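**Budgeting the second teardown cell: where would you put the money?**

**slowbench_tolldale**

Hi everyone, long post, so get yourself a coffee! We run a small computer recovery shop in Tolldale and we've been doing desktop towers with a robot cell for a while now. Drives come out, CPUs come out, the boards go in one pile and the cases in another. The owners have finally agreed to a second cell, and I have until Tuesday to hand in a shopping list that doesn't make anybody faint.

My draft so far is one more arm, one more two-finger gripper, another slatted aluminum table, printed fixture plates, and a wrist camera. On top of that I've penciled in a $774 line for spare fingertips and cables, which my boss has already circled in red.
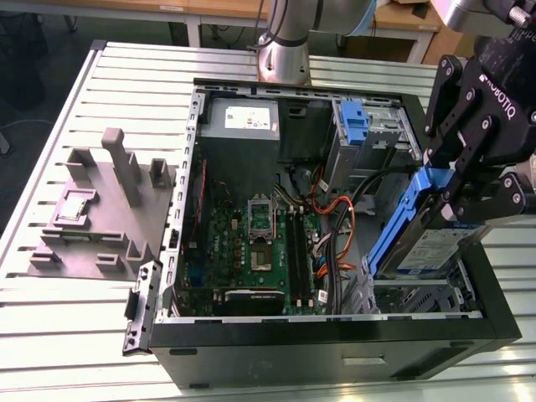 What I keep going back and forth on is whether to buy the arm through Cukison, who sold us the first one and pick up the phone when we call, or go with the Keltuvia bundle, where the controller and table come together and the quote is lower. I've read that quote so many times I could sing it to you. The support terms are the part that bothers me, as they're 26 pages long and I still can't tell who pays the shipping if a joint goes bad.

**fernweh_fixtures**

Oh, I love these threads. Please, please don't let them cut the fixture money! We started out with one generic plate and ended up printing five, one for each case family we see a lot of, and those plates did more for us than the fancy camera did. Filament is cheap. It's the afternoons of fiddling that cost you, so write some labor hours into the budget and call them what they are.

Also, I'd stay with the people who answer the phone.

**oldtorque**

Going to disagree with fernweh a little, in a friendly way. Plates are great for the parts you set down, but they do nothing for the mess inside the case. Cables are where our cell loses its time, and I'd spend on seeing and reaching before I spent on anything to do with the tabletop. Look at what your gripper has to get past before it's anywhere near a drive:
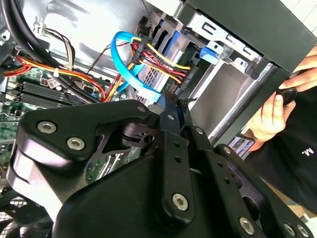

*Wrist view into one of our towers: blue SATA loop, power wires, and the drive cage to the right of them.*

I'd price narrower fingers before a whole second arm. We got a set made by Hoshino, a little machine shop near us, for $400, and I was grumpy about paying it for maybe a day (my wife would say a week).

**slowbench_tolldale**

That's a fair point, and $400 is a number I can get past my boss without bringing donuts. Did you need new mounting hardware, or did the fingers go onto the links you had?

I should have said in my first post that I'm also trying to budget for a proper way to hold the tower down. I don't want to plan on a person's hands for that in the second cell, and I have no idea what a decent clamp setup costs when every case is a different width.

**oldtorque**

Went onto the links we had. Two evenings of swearing, no new brackets. For clamping, toggle clamps on sliding blocks, and buy extra blocks.

**fernweh_fixtures**

See, clamps count as fixtures, so I'm claiming that as a point for my side :) 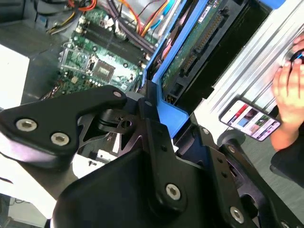
*Drive in its blue bracket, case on its side, one hand on the silver panel.*

With a tower open like that, I'd put the clamps low and keep the tops clear of the wrist. Ours were too tall the first time and the arm path had to go the long way around everything. Leave a little money for getting it wrong once!

**quietlathe**

Longtime reader, hardly ever post. I'd question the second cell altogether. How many hours a day does the first one sit waiting for somebody to load a tower? If it waits a lot, then a loading cart and a second set of plates might get you most of the way, and you could hold off on the arm until January and see whether the Keltuvia price moves.

**slowbench_tolldale**

Ouch, but yes, it does wait, mostly in the mornings while we're sorting the incoming pallets. I don't think a cart gets us all the way there, because when the afternoon rush comes we're stacked up to the windows. Still, I'll log the idle time for the rest of this week and put it next to the Cukison quote, with the Hoshino-style fingers and the clamps as their own lines. The spares line stays in, red circle and all. If anyone has a clamp part list they'd be willing to share, my inbox is open.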